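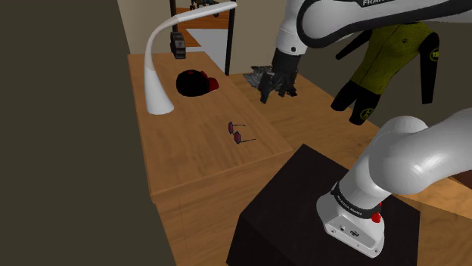
Pieter Leemans wrote in to ask if his daughter can still get a place in the evening study hall, or if the list closed when term began. The list is open. The other questions we get most often are answered on this page.

Home | Admissions | Study Hall | Calendar | Contact

Evening Study Hall: Questions from Families
Posted by the Perkgate School Office, September
14 shares | 3 comments

Who can sign up?
Any student in grades 7 through 12. There are 60 places each term. Students who came last term do not keep their place automatically and need a new form.

Where does it meet?
In the Declercq Building, second floor. Grades 7 and 8 use the reading room and everyone else uses the two classrooms next to it. Please come in by the Urnmont Street door – the main entrance is locked after 5:00 PM.

What are the hours?
Doors open at 5:30 PM and we finish at 7:45 PM. Students may leave early if a parent has signed the early release line on the form. A text message to the student is not enough.

Is there a fee?
It costs $200 per term for one child, or $400 for a family with two or more. Families who get reduced-price lunch pay nothing. Check the box on page 2 of the form.

Will my child get help with homework?
Yes. A math teacher and an English teacher are there every evening. Other subjects depend on the schedule, which is on the Calendar page. This is not private tutoring, and a student may have to wait for a turn.

How do I sign up?
Log in to Lorix and choose "After School," then "Study Hall." Paper forms are at the front office.

Lorix says my form is incomplete.
Usually the emergency contact is missing. Fill in both phone numbers and save again. If the message is still there, call the office at extension 581.

Can students bring food?
Water and small snacks are fine in the classrooms. No food in the reading room.

Is there a late bus?
One bus leaves at 7:55 PM and makes the same stops as the sports bus. Bus passes are requested on a separate form.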